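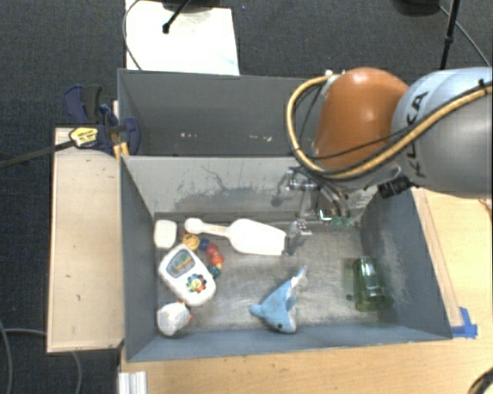
Water Use and Leaks in a Student Residence
Project report, Environmental Measurement course
Submitted 07/01/2022

1. Background

Pleledine Hall is a student residence with 85 rooms on four floors. Each floor has two shared bathrooms and one kitchen, and the laundry is in the basement. The building has one main water meter, read once a month for billing. Until this project there was no record of how the water use was spread over the day, or over the different parts of the building.

The university billing office gave us the monthly readings for the past three school years. Use per resident went up during that time, although the number of residents stayed nearly the same. The building manager thought longer showers were the cause. Our group wanted to check this, and also to find out how much water was being lost through running toilets and dripping taps.

2. Questions

We set out to answer two questions.

How much water does the building use at night, when most residents are asleep?
Which fixtures leak, and what does each leak add up to over a day?

We had planned a third question about hot water and energy. We dropped it after the first month because the boiler room has no separate meter and we were not allowed to fit one.

3. Method

Main meter. We read the main meter by hand at midnight, 5 a.m., 8 a.m., 6 p.m. and 10 p.m. for 7 days in a row during the spring term. Two group members lived in the building, so the midnight and early readings were shared between them. Readings were written on a paper sheet next to the meter and typed into a spreadsheet the same day. All volumes in this report are in liters.

Toilets. We put food coloring in each toilet tank and waited 15 minutes without flushing. If color showed in the bowl, the toilet was marked as leaking. To measure the size of a leak, we closed the supply valve, marked the water level inside the tank, and measured the drop after one hour. The tank area was measured with a ruler. For tanks with sloping sides we used the width at the middle of the drop, so those figures are less exact.

Taps and showers. We placed a measuring cup under each dripping tap for ten minutes and multiplied up to one day. Shower flow was measured with a bucket and a stopwatch, three times for each shower head, with the tap fully open. Shower times were taken from a short survey, and residents filled it in without giving their names.

4. Results

4.1 Night use

The lowest use was always between midnight and 5 a.m. The average for that period was 2605 liters per night. This was more than we expected. Some of it is real use, since residents do use the bathrooms at night and the second floor had a group working late before an exam. Even on the quietest night, though, the meter dial never stopped moving during the ten minutes we watched it.

4.2 Toilets

Most of the leaking toilets were on the first and third floors. These floors still have the older flush valves. The second and fourth floors were refitted with Sorkero valves four years ago, and only one of those failed the color test. The worst toilet, in the east bathroom on the third floor, lost 400 liters per day. The flapper was stiff and did not close flat. The other leaks were much smaller and could not be heard from outside the stall.

4.3 Taps and showers

Dripping taps made a small difference. All of them together lost less than the single worst toilet. The kitchen tap on the first floor had the fastest drip, and it had already been reported twice.

Shower flow was different from floor to floor. The heads on the fourth floor were the weakest, and several people wrote on the survey that they stayed in longer to rinse their hair. We can't say from our data whether low flow heads save water in this building – the survey answers were rounded to the nearest five minutes and are probably not very reliable.

5. Discussion

The night readings and the toilet tests point the same way. A steady loss runs all day and does not depend on how residents behave. The known leaks do not explain the full night use. The rest could be late showers, the laundry machines, or a leak in a pipe we could not get to. A pipe runs under the yard toward the Rugemalira building, and the plans we were given do not show if it is still connected.

The building manager's idea about longer showers may still be partly right. We have no shower data from earlier years to compare with.

6. Problems during the work

One midnight reading was missed and we filled it in from the readings before and after it. The green food coloring was hard to see in two of the bowls and we switched to blue. The lid of one tank on the first floor was stuck, so that toilet had the color test only, done through the gap at the side. We borrowed a Tendik clamp-on flow meter for one afternoon but could not get a stable reading on the old painted pipes, and those numbers are left out.

7. Recommendations

Replace the flush valves on the first and third floors, starting with the east bathroom on the third floor.
Repeat the color test every September before residents move in.
Read the main meter at midnight and 5 a.m. on one night each month.
Find out where the yard pipe goes.

The spreadsheet with all meter readings and tank measurements is attached as Appendix A. The survey form is Appendix B.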